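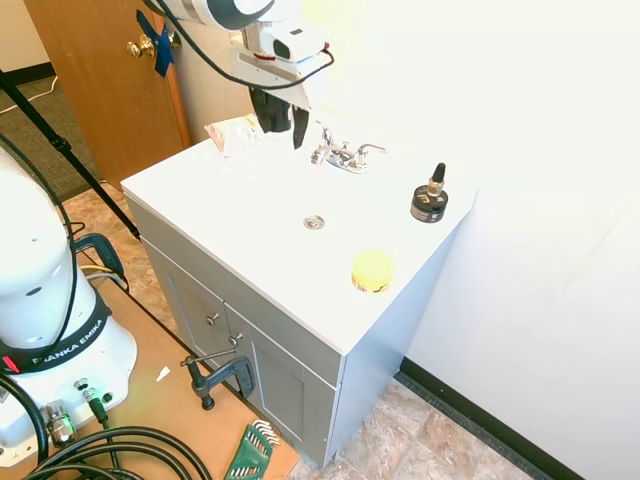 Theodorakopoulos
Owner Guides Editor, Norwood Home Water

Search this manual Enter a word or part number Go

Festuvance 2000 Water Softener
Section 4: First Start-Up and Your First Week of Soft Water

By the time you get to this section, the softener should be standing where you want it, the plumbing should be connected, and the bypass valve should still be in the BYPASS position. If any of that isn't done yet, please go back to Section 3 and take your time with it. We would much rather have you start a day late than start with a loose fitting!

The start-up itself isn't hard, but it does involve some waiting around, and it goes more smoothly if you pick a time when the rest of the household won't need a shower, a load of laundry or a dishwasher run partway through. Read the whole section once before you touch anything. Then come back to the top and begin.

Before you begin

Have these within reach:

- The plastic bypass key from the accessory bag
- A flashlight
- An old towel, and a second one if your floor slopes toward anything you care about
- A clean bucket
- Softener salt (pellets or crystals; see the note under Filling the salt tank)
- The hardness test strips from the accessory bag

CAUTION: Do not plug in the softener until you are told to in this section. The control head looks for its home position as soon as it gets power, and we want water in the tank first.

CAUTION: If you have a tankless water heater, turn it off at its own switch before you begin. Leave it off until the last flushing step is complete. For a tank-style heater, follow the heater maker's directions for any time the water supply is shut off.

Flushing the house lines

Cutting and joining pipe leaves little bits behind, such as flecks of solder, plastic shavings or a crumb of thread tape. You want all of that out of the lines before softened water starts going to your fixtures. With the bypass still closed to the softener, untreated water runs straight past it and does the cleaning for you.

1. Choose a cold tap on the same floor as the softener, or the nearest one you can find. A laundry sink is ideal. A bathroom sink will do nicely as well.

2. Unscrew the aerator from the end of the spout, if it has one, and set it somewhere safe. Wrap it in a washcloth if you're the sort who loses small parts (many of us on the manual team are).

3. Clear the countertop around the sink. Toothbrush cups, soap pumps and little bottles should go on a shelf for now, as the first burst of water can spit. Check that the drain is open too. A pop-up drain cover that looks flat may be sitting closed, and a sink fills faster than you'd think with the tap wide open.

4. Turn on the main water supply slowly. A quarter of the handle's travel is plenty to begin with. Wait until the hissing in the pipes dies down, then open it the rest of the way.

5. Open the cold side of the tap. If your faucet has two lever handles, leave the hot one closed for now. Let the water run until it comes out steady and clear, with no sputtering.

6. Close the tap and walk back to the softener. Look over every joint with the flashlight, and feel along the underside of each one with a dry finger.

NOTE: Cloudy water that clears from the bottom of a glass upward is only air. It is harmless and will go away as you use the water. Water that stays cloudy or has color in it needs more flushing, so go back to step 5.

Letting water into the softener

This is the part where slow really is better. Inside the tank is a bed of fine resin beads, and a sudden rush of water can push them up into the control head. We hear from customers who have done this, and cleaning the beads out is a long afternoon for everyone.

7. Fit the bypass key over the inlet stem, which is the one marked with the arrow pointing toward the tank.

8. Turn the key just until you hear water moving. Stop there. Leave it alone for four minutes while the tank fills from the bottom and pushes the air up.

9. Go back to your chosen tap and open the cold side halfway. You'll get coughs of air at first.

10. Turn the outlet stem to SERVICE, then finish turning the inlet stem to SERVICE. Let the tap run until the coughing stops.

11. Close the tap and check the joints again, this time including the two clips at the back of the control head. A clip that is properly seated will not wiggle.

CAUTION: If a clip is loose, return both stems to BYPASS and open a cold tap to relieve the pressure before you handle it. Never push a clip in while the softener is under pressure.

NOTE: The first water through a new resin bed may have a light yellow tint. Run it down the drain until it is gone, and don't use it for drinking, cooking or the fish tank.

Filling the salt tank

12. Lift the lid and pour in water from the bucket until it just covers the bottom grid. You only need to do this once. From now on the softener looks after its own water level.

13. Add salt until the tank is half full. Please don't be tempted to fill it to the brim on the first day, even if you bought plenty. A modest amount lets you see how fast your household goes through it.

14. Put the lid back on, and make sure it sits flat all the way around.

NOTE: Pellets and crystals both work well in the Festuvance 2000. Rock salt leaves more sediment behind and will have you cleaning the tank more often. Do not use ice-melting products of any kind.

Power and programming

15. Plug the power supply into a grounded outlet that isn't controlled by a wall switch. The motor will hum for a short while as the head finds its place.

16. Set the clock with the arrow buttons, then press SET.

17. Enter your water hardness. If your water comes from a city system, the supplier can usually tell you the figure. If you have a well, dip a test strip in untreated water and match it to the color card.

18. Enter the number of people in your household. Count the ones who are home most nights.

19. Hold down REGEN until the display flashes, then let go. The softener will begin its first full cleaning cycle. You'll hear water running to the drain, and there will be pauses between stages when it seems to be doing nothing at all. Let it finish.

Final flush

20. When the display goes back to the clock, run the cold water at your chosen tap, then open the hot side as well and let both run together for a little while.

21. Visit each of the other sinks and tubs in the house and do the same. Save the kitchen for last.

22. Screw the aerators back on by hand. If one drips around the edge, take it off, check that the rubber washer is lying flat, and try again before you reach for pliers.

23. Turn your tankless water heater back on, if you have one.

Your first seven days

Don't be surprised if the hot water takes longer to feel soft than the cold does. Your heater is still holding a tankful of the old hard water, and it has to be used up first.

You'll probably notice that soap lathers more easily. Many people find they've been using far too much shampoo, so start with less and see how you get along. Some folks describe soft water as slippery, and that feeling is normal.

Chrome faucets and drain covers that already have white scale on them won't clean themselves overnight. Wipe them with a soft cloth dampened with a mild cleaner that is safe for the finish, then rinse and dry. Skip the scouring pads, which scratch chrome and leave it looking dull.

Check under the softener each morning with your flashlight. At the end of the week, test the cold water at the kitchen tap with a fresh strip. If it still reads hard, confirm that both bypass stems are fully at SERVICE, then see Section 7, Troubleshooting.

If you're starting up in June or another warm month, you may find some moisture on the outside of the resin tank. Cold water inside and humid air outside will do that. Dry it with a towel and look again later; if the water keeps coming back in one particular spot, trace it upward to the nearest joint.

Write your salt level and hardness setting on the card inside the lid. The Boromton service desk will ask for both if you ever call.

Norwood Home Water, Boromton | Contact the service desk | Manual revised 2025-01-30 | Copyright Norwood Home Water. All rights reserved. | Back to top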